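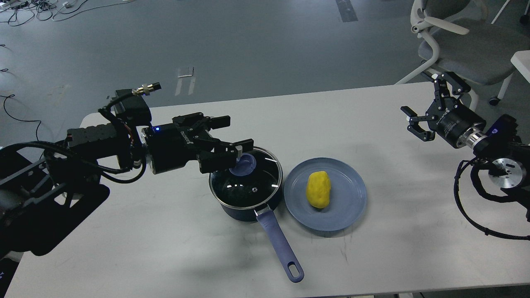
Zendus Support answered that the label service is working normally, and that the wrong weight must come from our product list.

Shop Help > Shipping > Labels > Ticket 3005

3/23/18 - posted by Fandovska shop desk

Problem: for orders with a saucepan and its glass lid, the printed label shows a weight of 600 grams. The true packed weight is 2504 grams. The carrier scanned the first parcels and charged us the difference.

What I checked first:
- Product list in Vadeo: weight is 2504, correct.
- Order page in Vadeo: also 2504.
- Label preview: 600.
- Label on paper: 600.

So the printer is not guilty. I still restarted the Tomar and installed its driver again, with no change.

I wrote this back to Zendus. They asked for the export file and I attached it. In the file there are two weight columns, one for the item and one for the package. The package column was empty in 135 products. All of them were added after we moved to the new product form in December, and this form does not ask for the package weight.

Second reply from Zendus: when the package column is empty, the label takes the default weight of the account. Our default was 600 - I had set it myself when we were selling only small things, and I forgot it.

What I did:
1. Filled the package column for the 135 products and imported the file again.
2. Deleted the default weight, so an empty field now gives an error before printing.
3. Canceled the old labels that were not yet used.

The first import was refused with "bad number in column H". My computer had saved the weights with a comma. I changed the cells to plain text and the second import went through.

Test label after this: 2504, on the preview and on paper. Still open is the refund of the extra charges, for which Zendus sent me to the carrier. I leave the ticket open until they answer.

Related tickets
Label prints on two pages
Vadeo import stops without message
Tomar printer not found after update
How to cancel an unused label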